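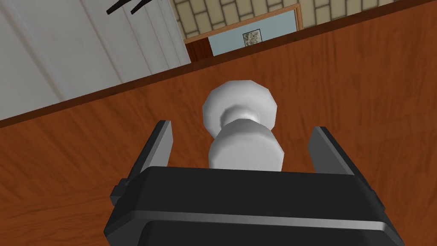 Do we still need to book a plot for the July seed swap if we're only bringing seedlings? Seedlings only means a shared table, so just turn up before ten and find a gap.

Sorry all, replying in a rush between trains. Eilidh wrote:

> On 13 May 2023, Eilidh Urquhart wrote:
> Has anyone had luck with the Pretora beans this year? Mine went in
> under fleece, a full row, and I've got a handful up and the rest
> sulking. Same compost as last year. Also is the Tennant Lane water
> going off again or was that just a rumour? I'd like to know before
> I plant out the courgettes.

Beans first. Mine were the same, so it's not you. Too cold at night up to last week, and the slugs had whatever did come up. I dug one up to look and it was mush. Resown in loo roll tubes on the kitchen windowsill, 90 seeds, bit excessive I know. If they all come up you can have a tray.

Wouldn't bother with Pretora again though. Kovix is a tougher bean, a bit stringy if you leave it, but it stands a cold spring. Got mine from the chap at the garden centre on the ring road, last two packets.
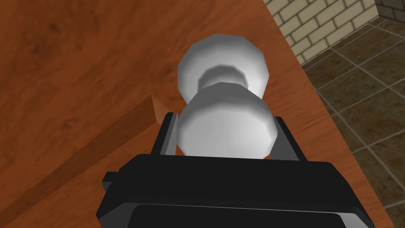
Water - not a rumour. Off for two days while they do the pipe by the top gate, no dates yet. Fill your butts. Plots 156 to 199 are on the other main so shoud be fine, the rest of us are stuck with cans. I'd hold off on the courgettes till it's back on, mine are still in pots and perfectly happy.

Other bits:

Someone has left a bag of Fimatell potato feed in the shed, open, and the damp has got in. Yours? Going in the skip otherwise.

The padlock code has changed, ring me for it, not putting it on the list agian after last time.

And whoever borrowed the long hose, could it come back please. Not cross. Just need it before the shut off.

Train's here. More tonight if I get a signal.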